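3.2 Materials and workspace

All stacking sessions used the same table and the same container. The table has a plain white top with a matte finish. It had been in service for earlier work at the Wekano site and carried a fair amount of wear by the time our sessions began in April: grey scuffs, fine scratches and a few stains that didn't come off with ordinary cleaner. We chose to leave the top as it was. A new top would have given a cleaner background, but kitchens, workshops and classrooms have marked tables, and we wanted the small parts of the study to look like the places where people tidy and stack things.

The container is a light blue plastic tray, shallow and rectangular, with sloped walls and a flat floor. It was bought from Hatell as general storage. We tried three other containers before settling on it. Two had steep sides that left little room around the objects, and the third had a ribbed floor on which a cube could sit slightly off level. The flat floor mattered most to us. When a base cube is seated on a flat surface, any lean in the stack comes from how the second cube was set down, and this makes the outcomes in Section 4 much easier to sort.

The cubes came from a children's block set sold by Vinirus. The full set has several colours, and for the two-cube condition we used yellow and dark green. The colours were picked for contrast with each other and with the blue of the tray. Yellow was always the base cube and green was always the second. We did not swap the roles, so we can't say if colour had any effect on the results, though we would be surprised if it did.

Before each session the tray was wiped with a dry cloth and set back near the middle of the table. We did not fix it down. In early trials we used double-sided tape, but it left a residue that collected dust, and the tray moved so little without it that we stopped. Cubes were checked by hand for chips on the edges and corners. A cube with a damaged corner was taken out of use, because a small chip can change the way one cube settles on another.

3.3 What counts as a stack

Earlier studies of block stacking tend to use a simple rule: the top block is either on the bottom block or it isn't. We found this too coarse for our purposes. A cube can be on top of another in several ways. It can sit flat with its faces lined up, it can sit flat but turned, or it can be tilted and propped on the cube below. People asked to judge these cases in our pilot didn't agree on the last one. Some called a propped cube a stack, and others called it a miss.

We therefore sorted outcomes into 4 classes. A flat stack has full contact between the top face of the base cube and the bottom face of the second. A turned stack has the same contact, but the faces don't line up. A propped stack has the second cube resting on the first at a tilt. A miss has no part of the second cube above the first. The Courtois scoring sheet, which we adapted for this work, has no entry for the propped class, so we added one.

Each placement was scored twice from the head view, once while the second cube was still held and once after release. The two scores can differ. A cube held at a tilt may drop flat when it is let go, and a cube held level may slip. Stills with no cube in the tray were kept as background references and given no score. Scorers worked in blocks of up to 30 minutes and then took a break, as tired scorers in the pilot were more likely to mark propped stacks as flat. 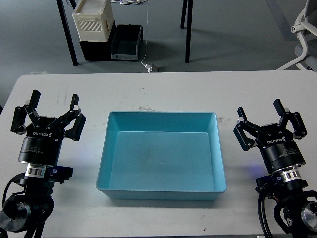
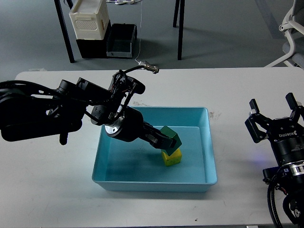
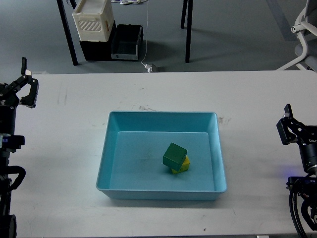 Figure 7. Head views of the workspace: the empty tray (top), the green cube held at a tilt on the yellow cube (middle), and the green cube propped on the yellow cube with both grippers clear of the tray (bottom).

Propped stacks gave the scorers more trouble than any other class. From the head view, a tilted second cube can hide much of the base cube, and the scorer has to work out where the two touch from the small part of the base that still shows. We asked scorers to look first at the visible faces of the lower cube and only then at the angle of the upper one. Where they still couldn't decide, the placement was marked as unclear and set aside for a second scorer, who worked without seeing the first score.

Lighting was left as it normally is in the room, with the overhead lights on for all sessions, including the Saturday ones. We did not try to remove shadows. The walls of the tray throw some shade onto its floor, and scorers were told to expect this and to judge contact by the edges of the cubes. Placements set aside as unclear are reported separately in Section 4 and are left out of the totals for the four classes.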